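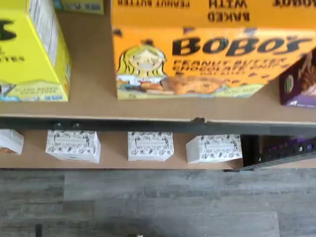

House Rules for a Shelf Robot
Final report, Tamar project
Tekle Derese
10 Mar 2021

1. What I was asked to do

The Tamar project has an arm, a gripper, a mock grocery aisle and, until this term, no written rules of any kind. There was a sheet of paper taped to the door that said "Be careful." My assignment was to replace the sheet of paper.

I started by reading. Standards for industrial robots are written with great patience by people who picture a fence, with the robot on one side and you on the other. Our robot works at a grocery shelf, and the whole idea is that one day a shopper will be reaching for granola next to it. Very little of what I read had an opinion about granola.

So the rules below are house rules. They borrow the habits of the real standards (write down the hazard, write down who can stop the machine, write down what changed) and they make no claim to be one.

2. How the rules were tested

I wrote a first draft of 6 pages. My lab partners signed it without turning to page two, which I count as a finding. The second draft fits on one side of a sheet and was read aloud before each session. We then ran 100 picks under it, and I sat by the stop button with a clipboard and wrote down every time somebody, including me, broke a rule.

The rule broken most often was the one about the clipboard. You are supposed to note a stop before restarting. People restart first and then try to remember why they stopped, and the reasons they come up with are wonderful.
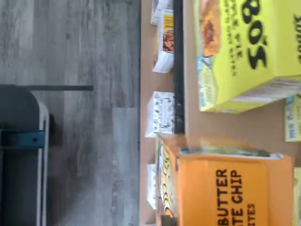

Second place went to the rule on restocking. The draft said the shelf must be "returned to its starting state," and everyone agreed with this and did something different. One person squared every box to the rail. Another felt that real shoppers leave things crooked and that crooked was therefore correct. Both had a point, and for two sessions our results could not be compared with each other. The rule now says that the starting layout is chosen and written down before the session, crooked or straight, and that whoever restocks works from the sheet.

The speed rule caused the least trouble. I had expected complaints about it. Then I learned that the limit I set was higher than anything the team had ever used, so I lowered it, and got the complaints.

3. The rules as they now stand

Name one person who holds the stop button. That person does nothing else, and this includes lunch.

Hands stay off the shelf while the arm is enabled. "I was only straightening it" goes in the log as a breach.

Check the grip force setting at the start of the session and again after any change of product. A snack box and a bag of granola do not want the same squeeze.

Set the layout from the sheet, both shelves, front to back.

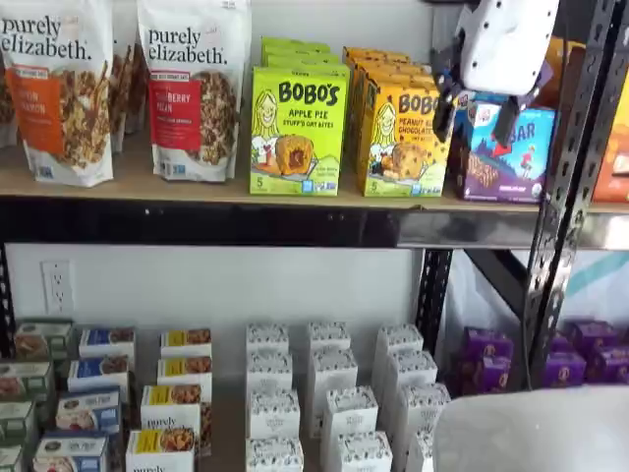

Write down every stop before restarting, with a reason. "Unknown" is an acceptable reason. A blank is not.

Pull damaged packages out of the set. Do not eat them until the session is closed and logged.

4. What is still missing

There is no rule for visitors. I wrote three versions and each one either banned them or let them do anything. I also never settled who is allowed to change the rules, so at present it is whoever has the file open. The next student should fix that first, ideally before April, when the aisle gets rearranged.

The old sheet is still on the door. Mine is taped underneath it.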